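工单 101:一次性打火机按下去有火花,点不着火(顺带问一下塑料桌布的折痕)
提交人:我自己,山上小民宿的店主 接手:Hường Thân(Kundier 杂货店售后) 状态:已解决,桌布那条还开着
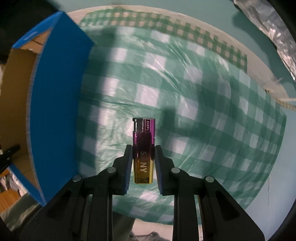 你好呀,先说一下情况。我这边开了个小民宿,海拔2,000米,房间不多,最忙的地方其实是楼下的早餐厅。十一月开始早晚都冷,客人喜欢围着桌子煮茶,我就在你们家下单了一批东西:打火机、Dizon 的茶蜡、Gruvwood 的小茶炉,还有两块 Rastberg 的绿白格子桌布,整单刚好54块包邮(茶炉是用积分换的,我攒了好久!)。东西到得很快,包装也好,这个先夸一句。

问题出在打火机上。就是那种细细的、半透明的,上头紫下头黄,颜色渐变过去,黑色按键。按下去咔哒一声,能看见里面蹦火花,就是不起火。有时候连按好几下,突然“噗”一下着了,手一松再按,又没了。在厨房里还稍微好一点,一拿到早餐厅靠窗那张桌子,基本点不着。昨天早上101的客人想自己点茶炉,拿着它按了半天,我在旁边看着怪不好意思的,最后跑回厨房用灶台引了一根竹签过去。

我不是来吵着要退钱的哈,一只打火机也没几个钱,主要是想弄明白到底是它坏了还是我用得不对。我这里下山买一趟东西要大半天,不想再买一批回来还是这样。

顺便第二个小问题:Rastberg 那块格子桌布铺上去以后一直有折痕,斜着的一道一道,灯一照反光特别明显。能不能用热水烫?还是有别的办法?

【上午 9:40 回复 / Hường Thân】

店主您好,我是 Hường Thân,您这张工单由我来跟。先麻烦您确认几件事,我好判断:

打火机是全部都这样,还是只有其中某一只?
壳子上有没有字,方便的话抄给我。
按下去的时候,把出气口凑近耳朵(离脸远一点,周围不要有明火),能不能听到“嘶嘶”的出气声?
平时放在哪里?

桌布的问题我也记下了,在我回复之前请先不要用热水或者熨斗。

【上午 10:15 我】

收到收到。一条一条回你。

第一,我手上在用的就是这一只,另外的还没拆,我怕拆了你们不好认,就先没动。

第二,字有的,不过磨得有点花了。壳身上竖着印的一串银色大字,我看着像是 SUNNY,中间那段已经不太清楚了,S 在深色的那截上,后面的 N 和 Y 在黄的那截上倒是清楚些。紫色的金属头罩上还有一小溜竖着的浅色小字,我眯着眼看了半天,好像是 CKCPV?不敢打包票,我老花眼,戴上眼镜看也差不多是这几个字母。你们认得这是哪一款吗?

第三,出气声……有,但是很小。我第一次听根本没听见,把抽油烟机关了、水龙头也关了,才听到一丝丝。

第四,平时放在早餐厅窗台上的一个小碟子里。夜里窗台那边冷得很,早上玻璃上都是水汽。我是不是不该放那儿?

【上午 10:50 回复 / Hường Thân】

谢谢您,抄得很细。字母的部分我去跟仓库核对货号,先不影响排查。

您说的这几点里,有两样我比较在意:一个是夜里放在窗台,一个是您那边的海拔。请先试下面这几步,每做完一步按一下,看看有没有变化,再告诉我。

步骤一:把打火机在贴身的口袋里放十五分钟,只能用体温捂,请千万不要放到炉子旁边、暖气上或者热水里。
步骤二:换到没有风的地方按,手指按到底以后不要马上松。
步骤三:看一眼出气口有没有灰尘、蜡油或者线头。如果有,用干的软毛刷轻轻刷,不要拿针去捅,也不要对着嘴吹。
步骤四:拆一只新的,重复第一、第二步。

【中午 12:20 我】

我来交作业了!写得长一点你别嫌烦,我这人做事喜欢都记下来。

步骤一:揣在羽绒背心的里兜里捂着,我一边捂一边去收床单,估计还超时了,差不多收完一层楼才想起来。掏出来按,第一下就着了!我高兴坏了,马上跑去早餐厅想再试试,结果到窗边按了几下,又不行了。回厨房,又行。来回折腾了好几趟,隔壁大姐来借盐,问我在玩什么。

步骤二:按你说的按到底别松。这个确实有点用,我以前习惯是“哒”一下就松手,跟点灶台那种感觉似的。现在按住了稍微等一等,成功的次数多了。不过早餐厅那扇窗子关不严,底下有条缝,冬天我拿旧毛巾塞着,今天早上拖地把毛巾拿去洗了,没塞回去。所以我把毛巾塞上又试了一遍,点着的时候明显多了。这个算我的锅。

步骤三:出气口那里我拿手机手电照着看的,边上沾了一点点白的,抠下来捻了捻,是蜡。应该是点 Dizon 茶蜡的时候弄上去的,那个蜡芯有点短,我每次都把打火机倒过来往里戳。用一把不要的软毛化妆刷刷掉了。刷完感觉声音大了一点点?也可能是心理作用。

步骤四:拆了一只新的。没捂之前,放在厨房常温,按下去要两三次才着;捂过之后一次就着。拿到窗边,毛巾塞好,十次里能着个七八次。比旧的那只强,但也不是百发百中。

我还多试了一样你没让我试的:晚上不放窗台了,放进柜子抽屉。这个要等明天早上才知道结果。

【下午 2:05 回复 / Hường Thân】

您这份记录比我们自己做的还清楚,谢谢!

我说一下我的判断。您手上这只大概是几件事凑在一起了:

夜里太冷,里面的燃料气化慢,出气就弱,所以捂一捂会好。
海拔高,空气稀,这种靠按键打电火花的打火机本来就比平地难点着。这个是它的脾气,新的也一样,您第四步的结果也对得上。
出气口沾了蜡,气不顺。
窗缝的风。

另外想跟您提个醒,点茶蜡的时候请尽量不要把打火机倒过来往杯子里伸。火苗会往上走,烧到头罩,金属那一截会很烫,塑料的部分也容易受热。可以把蜡杯斜过来点,或者用长的引火棒、长火柴。点完也请等金属头凉了再收。

还有,如果连按几下没着,请先停一停,让散出来的气散掉,再按下一次。茶炉那边更要注意,炉子的气阀开着的时候不要反复打火。

货号我问过仓库了,他们要看原包装底下的条码才能认。您方便的话拍不拍都行,抄数字给我也可以。

【下午 2:30 我】

哎呀,倒过来点这个我真是一直这么干的!怪不得有一次头罩烫得我直甩手。行,改。

茶炉那个我想多问一句。Gruvwood 的小炉子是点酒精的还是气的我都搞混了——刚去翻了说明书,我换的这款是放茶蜡的,没有气阀,那我就放心了。说明书上图画得太小,字更小,建议你们跟厂家提一下,我们这种年纪的人看着真费劲。

条码我找了,外面的纸盒前天拿去引火了(咳),里面那层塑料袋上没有条码。不知道还能不能认。要是认不出来就算了,别太麻烦仓库的同事。

那我现在最想知道的是:我这个地方到底该用什么点火?我想在早餐厅每张桌子边上放一个,客人自己能用的,老人家也按得动。现在这个按键对我来说还行,昨天那位客人的妈妈就说有点费劲,手指没力气。

【下午 3:10 回复 / Hường Thân】

没有条码也没关系,我这边按订单给您登记。

您那个海拔,我个人建议用砂轮打火的那种,就是拇指搓一下轮子的老款,受气压影响小一些。缺点是搓轮子也要点力气,手指容易沾黑。如果是给老人家用,长柄火柴最省心,店里有盒装的,放在干燥的地方就行。桌边自取的话,也请考虑一下有没有小朋友,最好放在前台,谁用谁来拿。

现在手上的几只不用扔,放厨房抽屉里,厨房暖和又没风,用起来问题不大。

给您补一盒长柄火柴,不收费,跟下一单一起寄,可以吗?

【下午 3:20 我】

可以可以,太客气了!放前台这个主意好,上个月是有一家带了个小男孩来,什么都要摸一遍,我一早上跟在他屁股后头收东西。

那桌布呢?你说先不要烫,我忍到现在了。

【下午 4:00 回复 / Hường Thân】

对,桌布。不好意思放到最后才讲。

请问桌子是什么形状的,桌布边上是垂下去的还是齐边?折痕是硬的,摸得出棱,还是只是看得出来?

【下午 4:25 我】

桌子边是弯的,不是方的那种,桌布顺着弯边搭下去,绿白格子到了边上就跟着弯下去了,挺好看的,我就是喜欢这个才买。料子是塑料的,亮亮的,好擦。

折痕有两种。一种是横着细细的一条,应该是出厂叠的印子,摸得出来一点。另一种是斜的,长长的几道,摸着是软的,用手一抹能抹平,过会儿又起来了。麻烦就麻烦在它反光,早上太阳一进来,那几道白晃晃的,客人拍早餐照片老说反光。

我婆婆说拿吹风机吹。我没敢。

【下午 4:50 回复 / Hường Thân】

婆婆的办法其实接近,就是要控制温度。建议这样做:

先把桌布整块取下来,正面朝里,松松地卷在一根粗的纸筒或者擀面杖上,放在暖和的房间里过一夜。别折,别压重物。
第二天铺回去,从中间往四边抹,用干的软布。弯边的地方最后弄,不要先拉边,先拉边的话中间就会斜着起皱,我猜您那几道斜的就是这么来的。
如果叠印还在,可以用吹风机最低档,隔着一条薄毛巾,离远一点,一直移动,不要停在一个地方。吹温了就用手抹平,抹到凉为止。
不要用熨斗,不要用开水,也不要把刚烧过的茶炉直接放上去,底下请垫隔热垫。

【晚上 8:15 我】

你怎么知道我是先拉边的!我铺的时候就是一个人,先把弯边那头对齐了,再往另一头扯。

今晚已经卷起来了,卷在擀面杖上不够长,我接了一段保鲜膜的纸筒,拿皮筋松松扎着,立在101门口的走廊里,那儿挨着暖气管又不贴着,应该够暖。千万别有客人半夜起来绊一跤。我又给挪到布草间了。

打火机也收进抽屉了,窗台那个小碟子我拿来装糖了。

【次日 早上 7:30 我】

早!报告结果。

打火机,旧的那只,抽屉里拿出来直接按,第二下着的。新的那只第一下就着。早餐厅窗缝塞着毛巾,新的能用,旧的要按住等一下。茶蜡我今天是把杯子斜过来点的,刚开始手不习惯,差点把蜡杯弄掉地上,点到后面就顺了。

桌布铺回去了,照你说的从中间往外抹。斜的那几道没了大半,靠窗那边还剩一道浅的。横的那条叠印还在,比昨天淡。吹风机我等中午客人都出去了再弄,现在一桌子的粥和咸菜,不敢动。

【上午 9:05 回复 / Hường Thân】

太好了!打火机这部分我先标“已解决”,火柴已经登记在您名下。桌布那条我留着不关,您中午弄完告诉我一声。

【下午 1:40 我】

吹了。最低档,隔着洗碗的薄毛巾(干净的!),来回吹了几分钟,抹到凉。叠印基本看不出来了,侧着看还有一丝。靠窗那道浅的斜印我没再管它,我把糖碟子压在上面了。

另外一块桌布还没拆,打算拆了先卷一晚再铺。铺完我再来这里写一句。还有,火柴要是能挑的话,麻烦寄长一点的那种。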